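Clirton revises worktop sealing guidance for rented kitchens

2022-07-11
By Tomos Yorath

Clirton Housing has issued revised guidance on the sealing and care of stone worktops in its rented properties. The new text replaces a two-page leaflet and applies to 151 kitchens, most of them in the Skyrme and Wisitz blocks.

The main change concerns the interval between treatments. Marble surfaces will be resealed every 12 months, down from 24. Granite stays on the longer cycle. The work will be carried out by the landlord's own maintenance team, and tenants will not be charged for it. 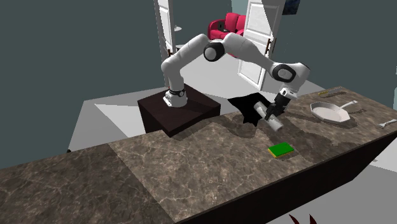

What changes for tenants

Tenants are asked to stop using vinegar, lemon juice and descaling sprays on marble. Acids react with the calcium carbonate in the stone and leave dull patches that sealant does not prevent. A pH-neutral cleaner diluted in warm water is recommended for daily use.

Spills of wine, coffee or oil should be blotted with paper towel and not wiped, as wiping spreads the liquid over a larger area of stone.
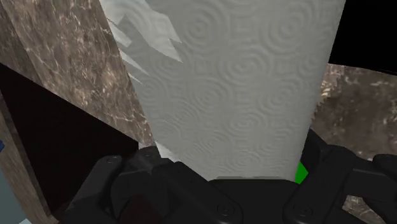
Oil marks that remain after blotting can be treated with a paste of bicarbonate of soda and water, left under cling film overnight. Marks that survive two treatments should be reported to the repairs desk — tenants should not attempt to sand or polish the surface.

Caradog Morris, maintenance manager at Clirton, said that most of the damage recorded at inspections was etching, which is often mistaken for staining. "A sealer slows absorption. It does nothing against acid, and the old leaflet did not make that clear," he said. Repolishing an etched section costs the landlord £200 on average, and replacing a full run of worktop starts at £500.

The first round of resealing begins in August at Skyrme. Each visit takes two hours, and the surface must be kept clear and dry until the following morning. Appointment letters will be sent out block by block.

Recent items
Skyrme lift repairs put back to August
Flaron boiler servicing: access dates
Wisitz car park lighting to be replaced
How to report a leak out of hours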